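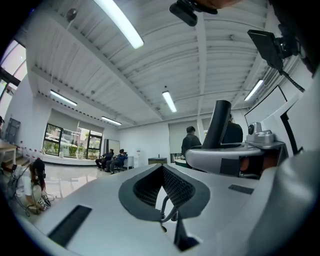

I want to make a case for being bored on the train, and I know how that sounds coming from someone who used to board with a fully charged phone, a backup battery and two podcasts already queued up.

For most of my working life I rode the line between Drarness and Pekside, 75 minutes each way if the signals behaved. I was proud of what I got out of it. I answered email. I learned a chunk of Portuguese (mostly food words, I'll admit). I listened to a history of the salt trade that had 234 episodes, and I could not tell you one thing about the salt trade today except that there was a lot of it. If you had asked me then, I'd have told you the train was the most productive part of my day, and I'd have been a bit smug about it too.

Then last November my phone died somewhere before Etcombe, and the backup battery was on my kitchen counter, and I had no book. It was already dark so I couldn't even look at fields. I sat there feeling sort of itchy. I read the safety notice. I read it again. I read the label on my own water bottle. And then after a while the itchy feeling went off somewhere and I started thinking about my brother, and a thing I'd said to him at our mother's birthday, and how he'd gone quiet after it. I hadn't thought about that remark once since I'd made it. By the time we pulled in I knew I had to call him.

I did call him, and he had no memory of it whatsoever. He thought I was calling about the lawnmower. But we talked for an hour, and we never talk for an hour!

So I've been leaving the phone in my bag ever since, on purpose, and I have opinions about it now.

My main one is that we've mixed up being bored with having our time wasted. When I wait on hold with the dentist, my time is being wasted, because I can't do anything else with my head while that flute music is playing. When I sit on a train with nothing in my hands, all that's happening is that no one is talking to me. Those are very different afternoons. But we reach for the phone in both cases, and with the same little twitch, and I think after enough years of it you can't tell one from the other anymore.

I've heard the argument against this, mainly from my friend Mirela Bittencourt, who has two kids under five and thinks I'm being ridiculous. "You're romanticizing sitting there," she told me. She said that if she had an hour alone on a train she'd watch the dumbest show she could find and eat chips, and she'd consider it the best hour of the month. And you know, I think she's right about her hour. If your day is one long string of people needing their shoes found, then a show is a rest, and I wouldn't dream of taking it away from you. I'm talking to people like me, whose evenings are pretty open and who still couldn't ride an elevator without checking something.

She made a better point later on, over coffee, which was that people have always found ways out of boredom. Her grandfather did crosswords on the bus every day for years and nobody wrote essays about how he should have been looking out the window. I've chewed on this one a lot. I think the difference (and I might be wrong) is that a crossword ends. You finish it or you get stuck on it, and then there's the bus again, and the guy across from you with the enormous plant, and you have a stretch of nothing before your stop. The phone doesn't leave you that stretch. There's never a moment when it says okay, that's all I've got.

I should say that I don't come up with anything brilliant. People who write about this always seem to invent a company in the shower or solve a novel while they're peeling potatoes. What I get is small. I remembered the name of my third grade teacher. I figured out that the reason my closet door sticks is that I painted the edge of it, and sanded it down that weekend. I worked out that I don't like one of my hobbies, which was a bit of a shock, because I'd spent real money on it. (It was pottery. I like having pottery. I don't like mud.) I spent nearly a whole trip deciding what I'd do with a boat, and I don't want a boat.

But I also noticed I was less crabby when I got home, and I can't put that down to anything else. I used to walk in the door with my head already full of other people's stuff, what some columnist thought, what my cousin's ex-wife had for lunch. Then I'd be short with whoever asked me the first question. These days I come in a little slow and a little dopey, like I've had a nap, and the first question doesn't bother me so much.

The other thing I notice is the other passengers, and I go back and forth on whether I should. I don't mean staring. There's a café at the Macedo stop where the early train waits for a while, and people run out for a roll and run back in, and there's an etiquette to it I had never once seen in years of riding that line. Somebody always stands in the doorway to make it look like the train can't leave. It's a different person each time, and I don't believe anyone ever arranged it. When the last runner is back in, whoever was standing there just goes and sits down. I've done it myself now, twice, and I felt like I'd been let into a club.

Would I have survived without knowing about the doorway people? Sure. But I'd been on that train with them the whole time, and I think I'd have told you it was a pretty unfriendly line.

Where I get really worked up is kids. I don't have any, so take this with as much salt as you like (234 episodes of it are available). My niece is 9 and she's a wonderful, funny kid, and last summer I drove her to my parents' place and told her we weren't doing the tablet in my car. The first half hour was miserable for both of us. She sighed like an old man getting into a bath. She asked how much longer so often that I started giving answers in minutes and then in songs and then in cows. And then she went quiet, and when she came back she had made up a country. It had a postal system. All the mail was delivered by geese and you had to be home to sign for it, or else the goose stayed. I laughed so hard I missed my exit, and she's still adding to it months later. There's a tax on hats now.

I'm not saying the tablet would have killed the goose country. Maybe she'd have come up with it in the bath that night. But I was a bored kid in the back of a lot of cars, and most of what I'd call my personality got put together back there, looking at the back of my dad's head. I'd like her to have some of that too. And I'd like the rest of us to stop apologizing every time a child has nothing to do for 12 minutes, as if we'd been caught letting them go hungry.

If you want to try it, I'd start with something short. Don't do what I did next, which was get all fired up and announce a whole phone-free weekend, and then sneak into the bathroom to check the weather. Pick one trip you make all the time, the bus or the walk from the parking lot, and leave the thing in your bag for that one. It'll be dull. It's supposed to be! The itchy part lasts longer than you'd think the first few times, and some days it's the only part you get, and you arrive at work having thought about nothing except whether your left shoe is a bit tighter than your right.

I still slip. On the way home yesterday I had the phone out before I'd even sat down, looking up how tall some actor was, and when I looked up again we were past Etcombe and it had started to rain. I put it back in the bag after that. A man by the door was trying to fold a paper map with gloves on, and he was losing, and three of us watched him do it all the way to Pekside.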